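Can you still get into a talk show taping without a ticket?
Asked by Jestness, 2026-01-23

Hi all, I'm hoping someone who's done this can help. My sister and I are heading to Prorkilbridge in September and we're both mad keen on The Mafalda Pinheiro Show. I've watched it since she was doing the late slot with the terrible couch. I joined the online ballot the minute it opened and got the dreaded "you are number 3318" email, so I'm not holding my breath.

My cousin reckons there's a standby line on the day, but the show's website only says "limited places may be released" and leaves it there. Does anybody know what time you have to turn up? And is it worth giving up most of a day of our holiday for? We'd be coming from the other side of town, so if it means being there at dawn I need to warn my sister, who isn't a morning person at all.

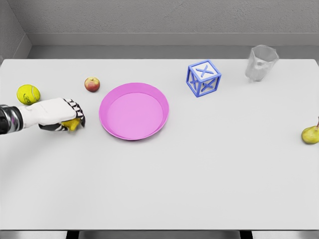 Also, is there a dress code? I read somewhere that they turn people away for wearing white or anything with big logos, and half my wardrobe is footy jumpers. Cheers in advance!

3 answers

Desjardins
Yes, standby is real, I got in that way last season! You line up at the side door of the Pluvirano Theatre (the lane side, the front doors are for ballot people) and they hand out numbered cards at 6 in the morning. The card only holds your spot, so you go off and have brekkie, then come back mid-arvo when they start calling numbers. The theatre seats 640 and there are always no-shows, but how many depends on the guest. We went on a day when it was a bloke plugging a cookbook and nearly the whole standby line got in. My mate tried when half the cast of a big superhero film was on and she didn't get past the foyer.

Clothes-wise, plain colours, nothing stripy. I saw one fella asked to turn his T-shirt inside out, so leave the footy jumpers at the hotel. Bring a cardigan too, it's freezing in there. And you and your sister both need to be there for the cards, they won't give you two.

couchcritic
dont bother, its better on tv. you sit there for hours and they make you clap at nothing

lanewaylou
Agree with Desjardins on most of it, but keep an eye on your ballot number as well. Mine started at 3070 and I'd written it off, then I got an email two days before offering me a pair because they'd added a second taping. It went to my junk folder and I only found it by luck, and you have to click accept by midnight or it goes to the next person. Phones get locked in a pouch at the door, so sort out where you're meeting people afterwards before you hand yours over. Mafalda came out and chatted to the audience in the ad breaks when I went, and she was lovely, much taller than I'd pictured!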